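Chapter 8
Where Food Waits

Keeping food at home

Terms to watch for: perishable, ripening, ethylene, cold spot, turnover, headspace

Most of us were taught to cook, if we were taught at all, by someone who began with the pan. The onions were already on the counter, the milk was already cold, and the rice came out of a jar that had always been full. In the last chapter we followed food from the field to the store, with all its trucks and crates and paperwork, and in the next one we will finally light the stove. In between there is a stretch of time that cookbooks pass over quickly, and I would like us to spend a good long while in it. Food spends far more of its life waiting in our homes than it ever spends cooking in them.

My own schooling in this came from a boardinghouse in Bullton, where I rented a room during my first teaching job and shared a kitchen with people who bought groceries on different days and in very different spirits. One man bought bread as if a flood were coming. A woman on the second floor bought one pear at a time. Everything we owned had to fit into one cupboard, one cold box and a windowsill, and by the end of that winter I knew more about the private habits of cabbages than I had ever meant to learn.

Three kinds of waiting

It helps to sort foods by how they wait. Some of them hardly notice time passing. Dry beans, rice, sugar and salt will sit quietly for months so long as they stay dry and sealed and out of the reach of insects. We call these shelf-stable foods, and their chief enemy is damp.

A second group goes on living after we bring it home. This sounds a little strange the first time you hear it, but a potato is alive, and so is a carrot or an onion. Each one is still breathing in its own slow way, taking in oxygen and giving off moisture and a bit of heat, and using up its stored sugars and starches as it goes. We can slow it down with a cool, dark place and some moving air, but we can't stop it altogether, and when we try too hard (a sealed plastic bag of mushrooms is the classic mistake) we usually make matters worse.

The third group is the perishable one: fresh meat, fish, milk, soft cheese, cooked leftovers. These foods suit bacteria just as well as they suit us, and they need real cold. A home refrigerator should hold them at 40 degrees Fahrenheit or below. Please commit that number to memory, and then buy an inexpensive thermometer anyway – the dial inside the door, with its snowflakes and its little numbers, tells you only how hard the machine has been asked to work.

The landing place

Before food can be put away it has to be put down. Kitchen planners speak of a landing place, meaning a clear, flat surface near where the groceries come in, and I have never yet met a household that regretted having one. It doesn't need to be large or handsome. A corner of the counter will do, or a small table, or the top of a chest freezer.
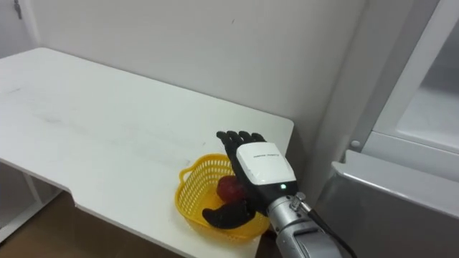
Figure 8.1 A white table set near a plain white wall.

Watch yourself the next time you come home with bags. If there is no landing place, things go straight from the bag to the nearest gap, new milk in front of old milk, and the half bunch of celery from last Tuesday gets pushed back into the dark. If there is one, you have a moment to look. The older milk can come forward. The bruised peach can be set aside for tonight. Storekeepers call this turnover, and they are strict about it, as their living depends on it. The rule they follow is usually given as "first in, first out," and it works every bit as well in a cupboard as in a warehouse.

While the food is out, sort it by where it is headed. Frozen and chilled foods go first, always, and should be on their way within a few minutes. Produce can wait its turn. Cans and boxes can wait until after supper if the day has been long. Many families keep a tray or basket at the landing place for the things that want eating soon, and children in particular seem to take to the idea. It gives them something they may help themselves to without asking. 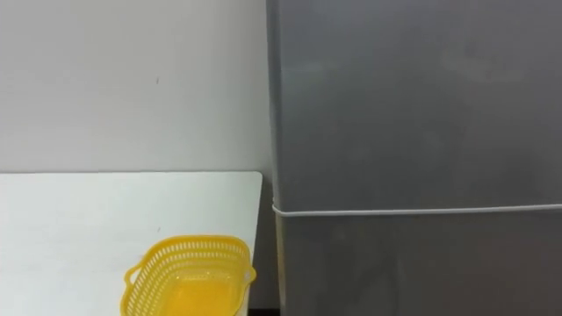 Figure 8.2 A yellow plastic basket on a white tabletop.

Ripening, and the company fruit keeps

Let us come back to the living foods for a moment, fruit above all. As certain fruits ripen they give off a gas called ethylene. You can't see it or feel it, but other fruits and vegetables respond to it, and so the question of what sits beside what turns out to matter a good deal. Apples give off plenty of it. So do ripe bananas, pears and avocados. Lettuce, broccoli and cucumbers suffer for being near them: the leaves spot, the florets yellow, and the cucumber goes soft well before its time.

You can put the same gas to work on your behalf. A hard avocado shut up in a paper bag with a ripe banana will soften sooner than one left alone on the counter. In Rusum, where I taught for a time and where pears were cheap in the fall and hard as doorknobs, every kitchen had a paper bag folded down on some shelf or other, and you learned not to move it. 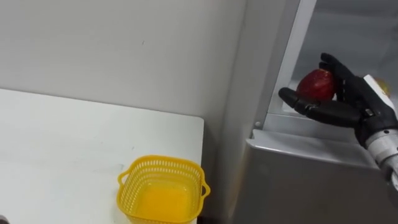 Apples themselves are among the best keepers we have, provided they are cold. At room temperature they lose their crispness in fairly short order, growing mealy first near the core. Refrigerated, sound apples of a keeping variety will hold for weeks, and longer still if the air around them is a little humid. Look them over now and then, as one bruised fruit will hurry along its neighbors. The old saying about the bad apple in the barrel is perfectly good botany, with a fair amount of mold thrown in.

Tomatoes are another matter, and people feel strongly about them. An unripe tomato should stay out on the counter. Cold halts its ripening and dulls the flavor. A fully ripe one may go into the refrigerator to buy you a few days, and it will taste better if you let it warm before slicing.

How a refrigerator keeps cold

A refrigerator doesn't put cold into food. It carries heat out, and it does so with moving air. Pack the shelves to the ceiling and the air can't move, and you get warm pockets in one part and, very often, a cold spot in another where the lettuce freezes. The door is generally the warmest part, so condiments do well there and milk does less well. Raw meat belongs on the lowest shelf in a dish with a rim, where a drip can't find its way onto anything else.

Every opening of the door lets some cold air out and some room air in. With a kitchen at 66 degrees this is a small affair. In August, in an upstairs kitchen in Sopacua, it is less small, and the machine will be humming long after you have made up your mind about the sandwich.

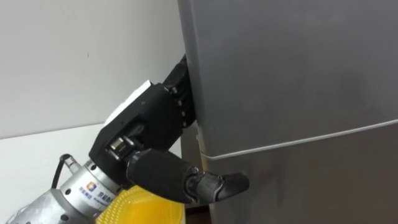

Arlindo Camargo thinks I fuss too much over the door, and wrote in the margin of an early draft that a family of five is going to open it when they are hungry and would do better to worry about the seal. Run a finger along the gasket, he said, and wipe out the crumbs, and then shut the door on a slip of paper and see whether it pulls out easily. I have since tried the paper on every refrigerator I have had the use of, including a very elderly one in Primik that let go of it at three of the four corners, and I give him the point gladly.

Before you read on

Choose one shelf at home, in a cupboard or a refrigerator, and make a list of what is on it from front to back. Note beside each item which of the three kinds of waiting it is doing, and mark with a star anything you had forgotten you owned. Keep the list. We will return to it in Section 8.3, after we have looked at freezing, at the matter of headspace in jars, and at what the dates printed on packages do and do not promise.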